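Home | News | Plugins | Themes | Hosting | Newsletter

Staltell brings its newsletter sign-up plugin to shared hosting plans

Feb 12, 2024

14 comments | 90 shares

If you run a small website and have been meaning to start a mailing list for longer than you'd care to admit (we've all been there!), there is some rather cheerful news from Staltell this week. The company has released a new version of Plirnia, its newsletter sign-up plugin for WordPress, and it will now run quite happily on the cheaper shared hosting plans that so many of us started out on and never quite got round to leaving.

Until now, Plirnia needed a hosting plan with its own scheduled tasks, and that left out a good many hobby sites, village newsletters and one-person shops. The new version does its sending in small batches whenever somebody visits the site, so there is nothing extra to set up. Staltell says the plugin was tried out on 788 sites before release, and that sign-up forms loaded in about half the time they did before.

There are 26 form designs to choose from, 10 of them new, and they can go in a sidebar, at the foot of a post or on a page all of their own. You can change the colours and the wording without touching any code, and a lovely little preview button shows how the form will look on a phone before you put it live. Forms made with the older version carry over as they are, though it's always worth making a backup before you press update.

Two things are still missing, and regular readers will know which ones, as they come up in the comments every time. Plirnia doesn't yet work with the Trallska shop theme, and there is no way to bring in a list from Seidel without saving it as a spreadsheet first. Staltell says both are planned for June.

The plugin is free for lists of up to 500 addresses, and the paid plan stays at the same price as last year. 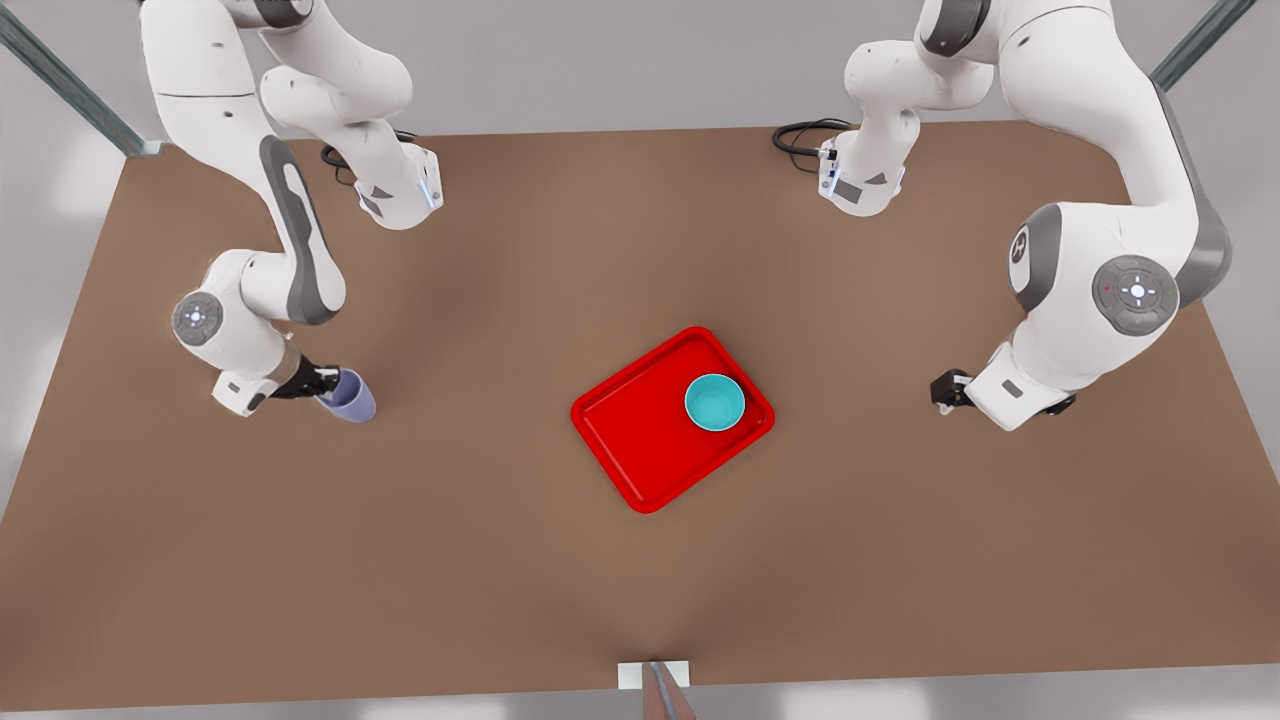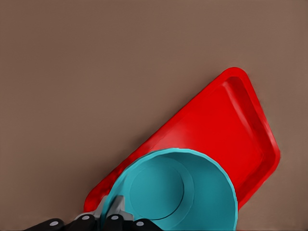

Red tray on a brown surface, two computer-rendered views.

Related items

Five tidy contact forms for small sites
Trallska theme gets a new checkout page
How to back up your site before an update
Seidel changes its free plan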